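Jultstead Rovers: Notes Ahead of the New Season

2nd August

The club's preparations for the coming league season are now largely complete, and I would like to set out for regular readers where matters stand on the field, in the squad, and at the ground.

The final warm-up match was played at Batden on Tuesday evening and ended in a 1-1 draw. The attendance was given as 467, a respectable figure for a midweek friendly. Batden had the better of the first half and took the lead from a corner that our defense failed to clear. Kwaku Amissah equalized shortly after the interval with a low shot from the edge of the penalty area, his third goal of the summer. The last half hour produced few chances, as both managers made a large number of substitutions.

The most encouraging performance came from Yamila Saavedra's former academy pupil, Haris Swati, who played the full match at left back. He was beaten for pace once, early on, and adjusted his position afterward. I expect him to start on the opening day. The other full back position remains open.

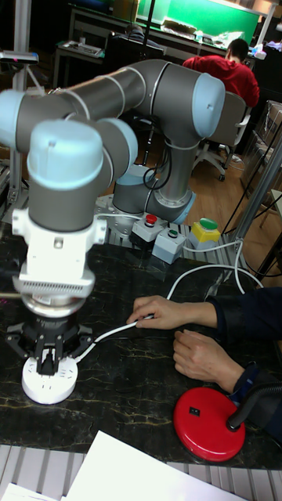
Obed Aryee will continue as captain. He is 36 and has confirmed that this will be his last season as a player. It is understood that he will be rested for some of the midweek fixtures, particularly those involving long journeys, and that Teodoro Tejada will lead the side in his absence. Tejada missed the second half of last season with a knee injury and has been brought back gradually. He completed an hour at Batden without difficulty.

The club finished fifth from bottom last year, a position that reflected a poor run after January more than the quality of the squad. We won only two of our last 12 matches and conceded late goals in a good many of them. The manager has spoken several times over the summer about fitness, and the training schedule has been changed to include a third evening session every other week. Whether part-time players can sustain this through the winter is a fair question, and one I will return to in a later post.

Supporters should note the following changes at the ground. The Odoi Road turnstile will be closed for the first two home matches while the wall beside it is rebuilt, and entry will be by the main gate only. The covered terrace has been repainted and its capacity is unchanged at 300. Season tickets already purchased may be collected from the club office on any weekday evening before seven.

The opening fixture is away to Lalumier, who were promoted in the spring and did not lose at home in the league last season. Supporters' transport will leave the main gate at noon, and there were five seats remaining when I last inquired. My match report will be posted here on the following evening.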